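2025년 10월 18일

오늘은 빨래를 세 번이나 돌렸다. 이불까지 꺼낸 내가 바보지. 건조기에서 나온 걸 거실 바닥에 산처럼 쌓아 놓고 그 옆에 앉아서 양말 짝을 맞추는데, 갑자기 너무 억울한 거다. 세탁은 기계가 하고 건조도 기계가 하는데 왜 양말 짝은 아직도 내가 맞추고 있냐고! 그래서 빨래는 그대로 두고 노트북을 열었다. 요즘 계속 들여다보고 있는 주제, 그러니까 기계가 언제쯤 우리 집 일을 해 줄 수 있는가에 대해서 또 한참 찾아봤다.

이 관심은 7월에 시작됐다. 세탁기 뒤쪽 배수 호스가 빠져서 다용도실이 물바다가 됐던 그날. 걸레 여덟 장을 다 쓰고도 모자라서 목욕 수건까지 동원했다. 호스를 도로 끼우는 일 자체는 별것도 아니었는데, 몸을 세탁기랑 벽 사이에 구겨 넣고 한 손으로 더듬어서 구멍을 찾고, 살짝 비틀면서 밀어 넣고, 고무가 턱을 넘어가는 그 느낌이 올 때까지 버텨야 했다. 그때 생각했다. 이런 걸 로봇이 할 수 있을까? 휘어진 고무관 하나를 집는 일이 걔들한테는 얼마나 어려울까? 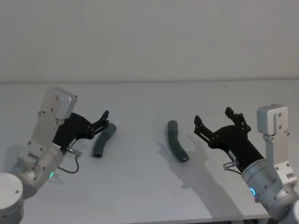
아무튼 그 뒤로 나는 이쪽 글을 꽤 많이 읽는 사람이 되어 버렸다. 회사에서도 소문이 나서, 우리 Tisik 물류팀에서 자동화 얘기만 나오면 다들 나를 쳐다본다. 나는 그냥 송장 정리하는 사람인데 말이다. 지난번에는 Marit Brekke 씨가 점심 먹다 말고 물었다. "그래서 우리 일자리는 언제 없어져요?" 노르웨이에서 온 지 몇 년 됐는데 한국말 농담이 나보다 세다. 나는 상자 쌓는 건 모르겠고 반품 상자 뜯는 건 한참 걸릴 거라고 대답했다. 반품 상자를 열어 보면 안다. 테이프를 다섯 겹으로 감은 사람, 비닐봉지에 넣고 묶은 다음 또 봉지에 넣은 사람, 설명서는 빼고 보낸 사람. 똑같은 게 한 개도 없다.

창고에 있는 Vovex 분류기는 진짜 잘한다. 그건 인정해야 한다. 한 시간에 상자 1,000개를 보내는데 그 옆에 서 있으면 내가 좀 작아지는 기분이다. 그런데 상자 뚜껑이 조금만 벌어져 있어도 걸려서 멈추고, 그러면 사람이 가서 손바닥으로 탁 눌러 줘야 한다. 오늘 오전 근무 때도 그래서 두 번이나 뛰어갔다. 상자는 네모나서 그나마 다행이지, 양말이나 호스가 그 위로 굴러 들어온다고 생각하면 벌써 머리가 아프다.

집에서 쓰는 청소 로봇은 또 어떤가. 우리 집 건 Veron에서 나온 건데 이름을 니콜라스라고 붙여 줬다. 동네 빵집 Nicholas 앞에서 중고로 받아 와서 그렇다. 니콜라스는 성실하다. 성실한데 충전기 줄만 보면 꼭 먹는다. 어제도 침대 밑에서 줄을 물고 빙글빙글 돌다가 살려 달라고 소리를 질렀다. 바닥에 있는 걸 치워 주는 기계를 쓰려고 내가 먼저 바닥을 치우는 생활, 이게 맞나 싶으면서도 또 없으면 못 산다. 엄마는 그 돈이면 좋은 빗자루를 200개는 사겠다고 하셨다. 중고로 산 건 말씀 안 드렸다.

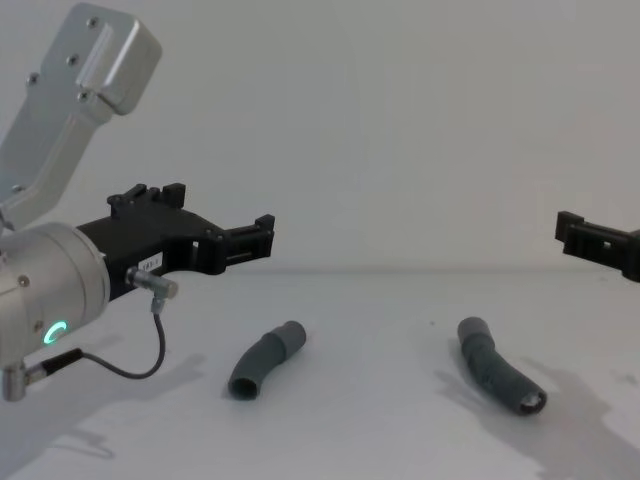 그래서 집안일 로봇에 대한 내 결론은 볼 때마다 조금씩 바뀐다. 여름에는 5년이면 된다고 큰소리쳤는데 지금은 좀 조심스러워졌다. 늘 문제는 모양이 제멋대로인 물건들이다. 흰 탁자 위에 짧고 휘어진 진회색 관이 두 개 있는 것만 봐도 그렇다. 크기도 색도 비슷한데 하나는 입구가 이쪽을 보고 있고 다른 하나는 오른쪽 아래로 돌아가 있다. 나 같으면 생각도 안 하고 덥석 집었을 텐데, 집게 손가락 두 개로 집는다고 상상하면 얘기가 다르다. 어느 쪽에서 들어가서 어디를 잡아야 하나? 너무 세게 잡으면 찌그러질 것 같고, 끝을 잡으면 빙그르르 돌 것 같다. 거기다 두 개를 서로 맞대라고 하면 나도 잠깐은 멈칫할 것 같다. 관이 이 정도인데 우리 집 양말은! 뒤집힌 양말은! 한 짝만 살아남은 수면 양말은!

그래도 팔이 두 개라는 건 좋은 방향 같다. 생각해 보면 집안일은 거의 다 두 손으로 한다. 병뚜껑도, 이불 커버도, 쓰레기봉투 묶는 것도. 7월에 호스 끼울 때도 한 손이 안 들어가서 그 고생을 했던 거고. 요즘은 설거지할 때 괜히 내 왼손을 구경한다. 접시를 닦는 건 오른손이지만 왼손이 계속 접시를 조금씩 돌려 주고 있는데, 시킨 적도 없는데 혼자 알아서 한다. 기특한 녀석. 이걸 일일이 글로 적어서 기계한테 가르치라고 하면 나는 첫 줄도 못 쓸 거다.

Marit 씨랑 내기도 했다. 내가 서른여섯이 아니고 쉰이 되기 전에, 빨래를 개서 서랍에까지 넣어 주는 기계를 우리 둘 중 하나가 집에 들여놓느냐 마느냐. 나는 들여놓는다에 걸었고 Marit 씨는 안 된다에 걸었다. 지는 사람이 오징어볶음을 사기로 했다. 개는 것까지는 어떻게든 될 것 같은데 서랍이 걱정이다. 우리 집 둘째 서랍은 나도 발로 차야 열린다.

밤 11시에 결국 다시 거실로 나가서 양말을 마저 맞췄다. 맞춘 게 16켤레, 남은 게 세 짝. 세 짝이 다 다른 색이다. 하나는 니콜라스 먼지통 쪽을 의심하고 있는데 오늘은 열어 볼 힘이 없다. 이불 커버는 아직 소파에 걸쳐져 있고, 내일 아침에 씌울 거다. 오늘은 그냥 덮고 잔다.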